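Una guía voluntaria quiere poner orden en los robots que manipulan ropa, pero deja fuera las sanciones

La asociación sectorial Grirnoser presentó el jueves en Prusbridge una guía de buenas prácticas para robots que manipulan tejidos en lavanderías, almacenes de devoluciones y talleres de clasificación. El texto ocupa 40 páginas, es de adhesión voluntaria y no prevé inspecciones. Tampoco dice qué pasa si una empresa firma y luego no cumple.

Según sus redactores, la guía llena un hueco. Las normas de seguridad que aplican las plantas hablan sobre todo de la distancia entre la máquina y el operario, y apenas entran en lo que ocurre con el material blando: prendas que se enganchan, costuras que ceden, cables que quedan al alcance de una tela suelta. "Un robot que dobla toallas se evalúa hoy casi igual que uno que mueve cajas", dijo Lerato Shabalala, coordinadora del documento.

El capítulo más concreto es el dedicado al agarre. Pide que cada fabricante declare la fuerza máxima de cierre de los dedos, el estado de las almohadillas y el procedimiento para cambiarlas. Recomienda además repetir las pruebas con la tela arrugada, como suele llegar a la línea, y conservar el registro de todos los intentos, fallidos incluidos.

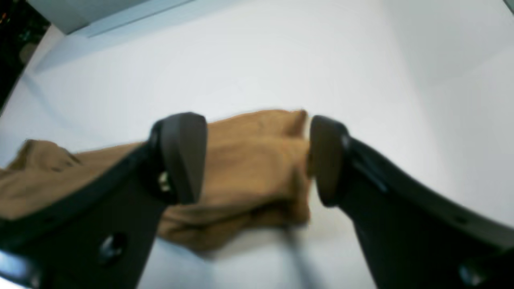
Qué se exige a quien publica cifras

Ahí está la parte que más resistencia ha encontrado. La guía propone que ninguna empresa anuncie una tasa de acierto sin haber completado al menos 2000 agarres en condiciones descritas por escrito: tipo de tejido, iluminación, superficie de trabajo y número de intervenciones humanas. Un vídeo promocional, por bien montado que esté, no contaría como prueba.

Caron, uno de los fabricantes que participaron en las reuniones, respalda el principio pero pidió rebajar el umbral para los equipos pequeños. El borrador final lo mantiene, aunque permite que sea la propia empresa quien haga el recuento. Es una concesión considerable -- el que vende la máquina es también el que decide si un agarre a medias cuenta como agarre.

"Sin un tercero que revise los registros, tenemos una declaración de intenciones", señaló Gearóid Cullinane, consultor de seguridad industrial, que leyó dos versiones previas. Cullinane critica también que el apartado sobre cables y elementos colgantes se quedara en un solo párrafo, cuando en el primer borrador tenía capítulo propio. Grirnoser no ha explicado el recorte.

Los operadores tampoco están convencidos. Nazareno Bellini, jefe de turno en la lavandería industrial Ferkent, calcula que la documentación exigida le costaría alrededor de 70 horas al año por línea. "Si nadie va a venir a mirarla, ya me dirán para qué la relleno", comentó tras el acto.

Shabalala respondió que la adhesión voluntaria es un primer paso y que una segunda edición podría incorporar auditorías externas. No dio plazo. Preguntada por cuántas empresas han firmado ya, se remitió a una lista que la asociación espera publicar en septiembre.

La guía puede solicitarse por correo a la secretaría de Grirnoser. El anexo con los formularios de registro todavía no está disponible.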